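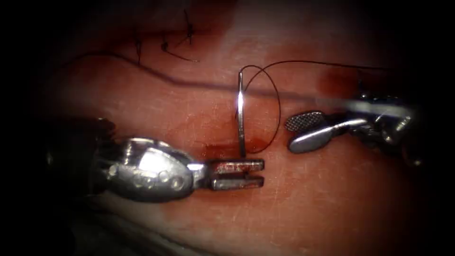

Mehrangiz Taheri wants to know why the notes ask for a short tail when a long one is easier to find. A long tail drags through the bite and fouls the loop. Cut it to suit the knot and park it in plain view.

SUTURING MODULE, HANDOUT 6
Needle, thread and tissue
Revised Aug 15, 2020

1. Needle hold
Grasp the curved needle behind its midpoint, on the flat part of the body. Gripping near the point blunts it; gripping at the swage bends it or weakens the join. The needle should sit square to the jaws before the bite is started.

2. Entry
Present the point at a right angle to the surface. Drive by rotating the wrist along the curve of the needle. A straight push tears a slot wider than the needle body, and on soft tissue the slot will not close under the knot.

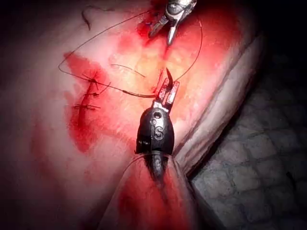
Fig. 2. Needle held in the lower jaws, second grasper at the tissue.

3. Counter-traction
The assisting instrument holds the tissue near the intended exit. Touch, lift slightly, hold. Repeated regrasping bruises the edge — see Khosravi's remarks in the April notes.

4. Thread management
Keep the loop wide and to one side of the needle path. Before each throw, trace the thread from swage to tail. If it crosses itself, clear it first. Do not grip with serrated jaws any length that will stay in the knot.

5. Blood in the field
Pooled blood hides dark thread. Clear the entry point before driving, and again before the first throw.

Practice
Running suture on the Clamcombe pad, 49 bites, bite depth even throughout. Hand logs to Saranya Nair. Pads are signed out from the Unover cupboard — one per pair.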